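Can a robot empty the junk drawer yet?

My working definition of a useful household robot is modest. It should take a container of mixed small objects and move each one somewhere sensible without a person stepping in. Folding shirts gets the press coverage, but most of the tidying in my house is the junk drawer problem: items of different size, stiffness and finish, lying at whatever angle they landed.

Barış Canpolat and I have been comparing notes on this since October. He works on grasp planning at Drurkis; I spent 12 years on packaging lines. We agree that picking one known part from a bin is routine. Picking unknown parts from the same bin is where cycle times fall apart.

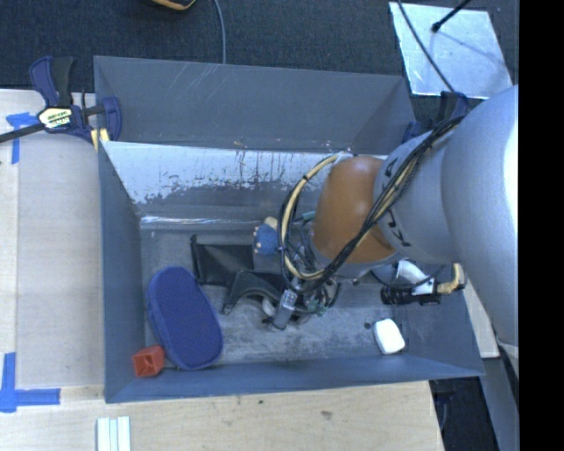

Mixed items in a gray bin, gripper over the middle. Note the dark blue oval case lying clear on the left, and the arched black piece running under the gripper.

The oval case is the sort of target I would attempt first. It has a defined rim and open floor on most sides. The small block in the front left corner is harder, because two walls limit the approach and the fingers need clearance. Anything that overlaps a neighbor raises a second question: whether to lift it or push it free first.

Cables are the other constraint. An external loop at the wrist takes up room near the walls, and a planner that models only the rigid links will accept poses it should reject.

Our bar is 100 consecutive picks with no more than 3 interventions. On unsorted household items, neither of us has met it. On a shop floor with fixed part families, I would sign off on it today. For the kitchen drawer I am still using my hands, and I have not budgeted for anything else next year.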